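Hamdan Street Building News
Tuesday, October 8, 2024

Heat, parking, the bike room, in that order. Writing this fast between two meetings so forgive the spelling.

Heating first, it's what everyone emailed about. The boiler goes on next week. The Gendia people come in the morning to bleed the lines on the lower floors, then work their way up. If your radiator knocks for the first day or two, leave it. If it's still knocking after the weekend, send a note with your unit number. Please, the unit number. Last year we got a pile of messages saying "mine is making the noise" and no clue which door to knock on.

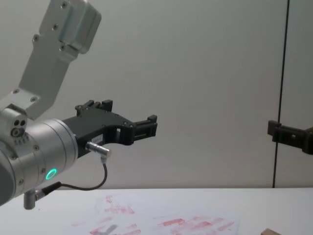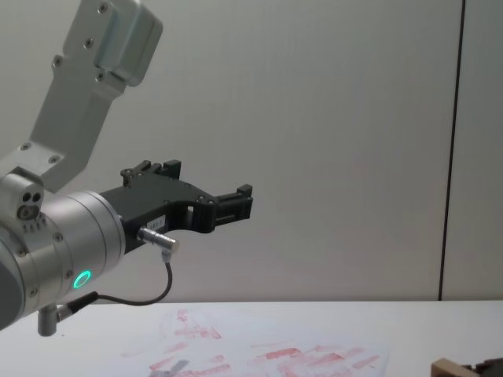 Silver arm, black gripper, green light on the wrist.

Thermostats. The old dial ones stay for now. The new ones from Skorkar were supposed to be here in September, then they weren't, and now the word is December. We did ask for a partial delivery and got a polite no. So if you have a dial with the cracked cover, tape is fine, don't pull it off the wall, the wires behind it are short and a pain to reattach.

Set it at 68 when you're home and a bit lower at night. Don't crank it up to 80 to "warm up faster". It doesn't work that way with this system, the radiator gives off heat at the same rate until the room hits the number, then you wake up at 3 a.m. with the windows open and we all pay for it. Windows closed please. Also pull couches and curtains away from the radiators, a hand's width is enough.

Unit 206 is the exeption, that valve is on order and there will be a space heater dropped off until it's in. Plug it straight into the wall, no power strip.

Parking. The back lot gets restriped on the Grunau Avenue side as soon as we have two dry days in a row. Signs go up the night before. Cars still there in the morning will get a phone call first, then a tow, and the tow company is not us and won't negotiate. Street parking is free on that side after six. The spots by the dumpster stay the same width, yes we asked, no there isn't room.

If you changed cars over the summer, update your plate with the office. There's a gray hatchback in the lot that's in none of our records and it has been there since at least Labor Day. If it's yours, or your cousin's, speak up before the striping.

Bike room. Needs a clear-out. Tags are on the hooks by the door, put one on your bike with name and unit. Anything without a tag at the end of the month goes in the storage cage, and anything still in the cage in the new year gets donated. Kids' scooters count as bikes for this. Strollers don't belong in there at all, there's space under the front stairs, folded.

The lock code changes on the first. New code will be slid under your door, not emailed. Don't prop the door with the brick. The brick has been removed twice and keeps comming back.

Laundry. Dryer on the left is fixed, it was the belt. The one on the right still eats quarters if you push them in too quickly. Slow down, or use the left one. Lint trap after every load.

Leaves. City pickup is on our block the second half of the month, paper bags only, curb side of the sidewalk. If anyone on the first floor has a rake they'd lend for an afternoon, the handle on ours snapped. Cider afterward for whoever turns up.

Packages. The carriers have been leaving everything in one heap inside the front door and people trip on it. Table is back in the lobby, grab yours the same day if you can. If you're traveling, ask a neighbor. A box of somebody's pears sat there through the warm week and the lobby smelled like it.

Smoke alarms get tested the same week as the boiler start. Takes a minute per unit, we knock, we press the button, we leave. If you have a dog that hates it, tell us and we'll do yours by appointment. Spare 9-volts are in the office drawer.

Recycling, quick one: no pizza boxes with the pizza still in.

Next newsletter when there's news. Office hours are unchanged, mornings only, ring twice as the bell sticks.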